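19 June 2020
By Nicanor Garrido

4. How the clasps were tested

I should say at the start of this section that I came to clasps late. My earlier work was all on solder joints in curb and trace chain, and I had the usual bench jeweller's habit of thinking of the clasp as something you buy in a bag of fifty and fit at the end. Then Wodov, the repair workshop that lent us its job book, let me go through a full year of entries, and out of 1,244 bracelet repairs the clasp or its jump ring came up again and again. Links hardly featured. That changed what I wanted to measure.

We settled on four kinds of clasp: lobster, bolt ring, box with a safety catch, and toggle. All were sterling silver, all fitted to the same weight of belcher chain, and all joined with soldered rings, so that a poor ring wouldn't get blamed on the clasp (this did happen in the pilot, and it cost us most of December). Each kind was bought from two suppliers, Ackermann and Stonow, in case one of them had simply had a bad batch. We ended up with 184 finished bracelets, which is a lot of soldering for a small workshop!

Every clasp went through the same three steps. First it was opened and closed by hand until it either failed or reached 2,974 cycles, a daft-looking number that comes from the length of our shifts and nothing cleverer. Then it was hung with a slowly rising weight until something gave. Finally we looked at the worn surfaces under the loupe and wrote down where the metal had gone thin. I did try a motor-driven rig for the first step, but it pulled dead straight every time, and people don't. They twist, they fumble, they catch the spring halfway and let go — and that is where bolt rings in particular get into trouble.

Figure 3. Both hands at work over the table, seen from above.
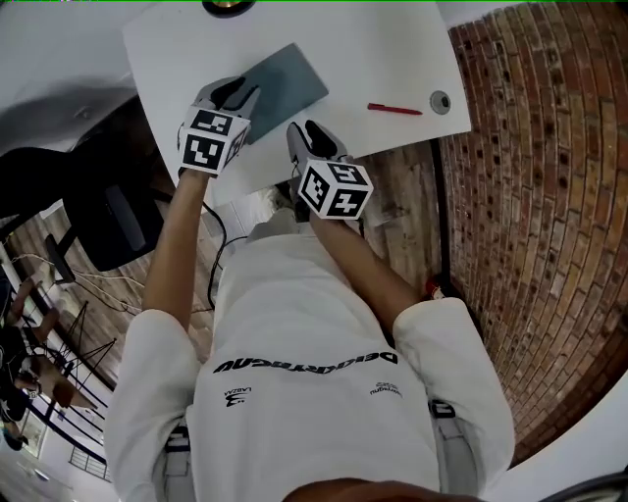

4.1 What wore out first

The lobster clasps did best, as most of my colleagues had bet they would, though the margin was smaller than I expected. Their weak spot is the little pivot pin. On the lighter ones it had worked loose well before the spring gave any bother, and once the pin moves the lever starts closing slightly to one side. You can feel it with a fingernail long before you can see it. Twelve of ours had gone this way by the end of the first step, and all 12 still held a fair weight afterwards, so a customer might wear one for months without noticing.

Bolt rings failed sooner and more suddenly. The spring inside is thin, and when it goes, it goes. The box clasps were a mixed lot. The tongue flattens with use and can be bent back up with pliers (every repairer I know does this), but silver hardens each time you do it, and in the end it cracks across the fold. Toggles have next to nothing to wear out, so their scores on paper look lovely. In use they slip open when the bracelet hangs slack, and our test has no way of catching that. I'd ask readers to keep it in mind when they get to Table 2.

Between the two suppliers I found very little to choose. The thing that mattered far more was the joining ring. Where we went up one gauge on the ring nearest the clasp, the thin patch we kept finding on the standard ones was much slower to appear. It adds pennies to the cost, and I've done it on all my own pieces ever since.

Related items
Soldering jump rings without flooding the joint
Trillix chain gauge chart, revised
Why box clasp tongues crack
Reading wear marks under a loupe

We use cookies to remember your reading preferences. By carrying on, you agree to our cookie policy.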